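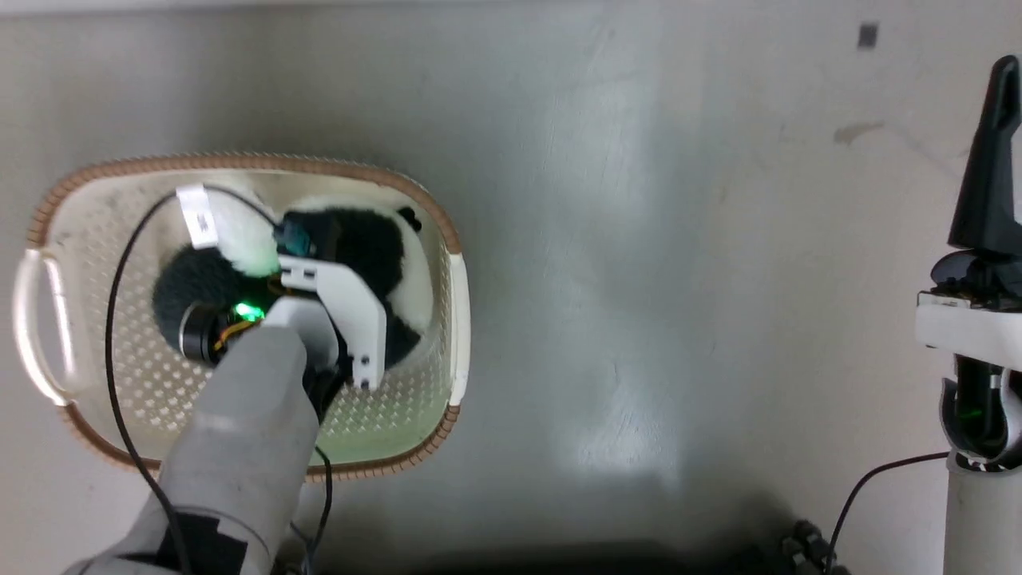 A plush panda in a laundry basket.

Travgate toy library to stay open through the winter

The toy library on Leven Street in Travgate will keep its doors open through the winter after the town agreed to cover its heating and rent until the end of March.

The library lends toys, puzzles and games to families for up to 3 weeks at a time, free of charge. It had been due to close in December, when its lease on the former Oda shoe store runs out. The building's owner, Rahman Properties, has now offered a short extension at the same rent.

Families borrowed 2,372 items last year, up from 2,182 the year before. Board games and building sets went out most often, followed by ride-on toys and stuffed animals.

"We were getting calls every day from parents asking where they should bring things back," said Ikhsan Simanjuntak, who runs the library. "Now I can tell them to bring things back here — and to take something else home."

The library has around 2,000 items on its shelves. Soft toys are washed after each loan, and anything with loose parts is repaired or taken out of the collection.

Opening hours will change slightly for the winter, with the library closing at 5 p.m. instead of 6 p.m. Cards that were due to expire in December will remain valid until the end of March. New members need to bring proof of a Travgate address.

The town has not decided whether to pay for the library beyond the spring.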